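Cirno Piano Moving: Questions We Hear Often

Do you move pianos only, or the whole house?
Pianos only. We also take harmoniums and small organs, if you tell us when you book. For furniture you will need a different company.

Which areas do you cover?
Etatthorpe and Arroyo, on any working day. For Ovano we go once in two weeks, so please write to us early.

How many people will come?
For an upright piano we send two people. For a grand piano we send four.

What do you need to know before you give a price?
The kind of piano, the number of stairs at both addresses, and the width of the narrowest door. Please measure the door with the tape and not by eye. If there is a turn in the stairs, tell us this also. A turn makes more trouble than ten straight steps.

Must I empty the piano bench?
Yes, please. Sheet music is heavy and the bottom of an old bench is often weak.

Do you take the legs off a grand piano?
Always, and the pedals too. The piano travels on its long side, on a padded board, with blankets and straps. We put everything together again in the new room.

When can I have it tuned?
Wait two weeks at least. The wood must get used to the air of the new room, and a tuning made on the first day does not hold well. We do not tune pianos ourselves.

Where should the piano stand?
Against an inside wall, if you have one, away from heaters and direct sun. Bare floors are fine, but ask us for caster cups, so that the wheels do not mark the boards.
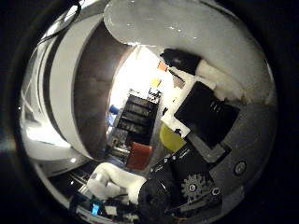
A customer in Arroyo wrote to us that the caster cups should be offered at booking, as she learned of them only when her piano was already in its place and did not want to have it lifted again. We agree with her, and the booking form now has a line for them.

Can I cancel?
Without cost until 7 days before the move. After this we keep the deposit, but you can use it for another date in the same year.

How do I book?
Use the form on this site, or call us and ask for extension 2526.

Last changed: Sep 29, 2026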